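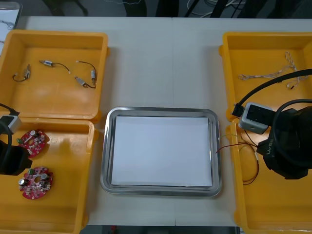 1/ Sorting out a drawer, a shed, or a whole basement

Good morning, friends! Several of you asked how we finally got through my late uncle's basement in October, so I put the kettle on and here we go. He fixed radios and fans for half of Gunby, and he never threw out a screw in his life.

2/ Start with the things you love least. For me that was the paint cans. I cried over a coffee jar of bolts on the first Monday (don't laugh, it had his handwriting on it), and after that I did paint cans for a week and felt much better.

3/ Yellow bins are easy to spot on a crowded bench, by the way, and I'm a convert. Mine came from the Nartey hardware store going-out-of-business sale, 2 for the price of one, and I should have bought more!
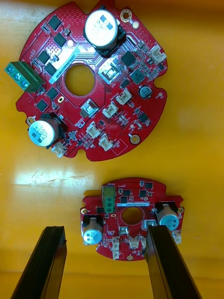
4/ What to do with old electronics

Please don't put circuit boards out with the trash. Our county drop-off takes them, and so does Yaw Odoi's repair table, where he'll look them over first and tell you a story about each one whether you have time or not.

5/ We ended up with 400 pounds of stuff out of that basement, and my aunt kept one radio and the stool. The stool is in her kitchen now. She sits on it to shell peas. 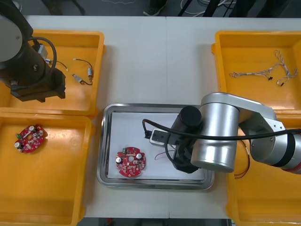

Gunby Neighbors Tidy-Up Club

6/ We meet in the old Zemano building, upstairs, room 908, and you don't need to sign up. Bring a box of whatever has been bothering you. Jitendra Maurya brings the tea and those little cardamom cookies, so come hungry.

7/ Next time I want to talk about photographs, which are a lot harder than paint cans. If you've found a good way to share them among cousins, tell me, I have shoeboxes up to my knees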